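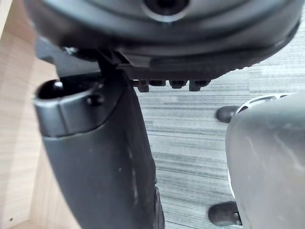 Last edited: Tue 12 June

Vimlow forum > Teaching by hand > Wrist view, knob task

rurkeron_38
Teaching the arm to grab one of the two black knobs on the gray part. I move it by hand and record at the wrist. After 70 demos it still drifts on the way in. More demos?

zosto
No. Drive it remotely. When you push the arm by hand you go by your own eyes, and the wrist view doesn't show what you saw.

benchleg
Disagree. Remote driving made my paths slow and jerky. I'd stay with hand guiding and start every run from a different spot.

zosto
Jerky paths can be smoothed. Try 6 remote runs and compare.

rurkeron_38
Will do both. Does it matter that the finger covers so much of the view?

benchleg
Not if it's in the same place every run. Don't move the mount.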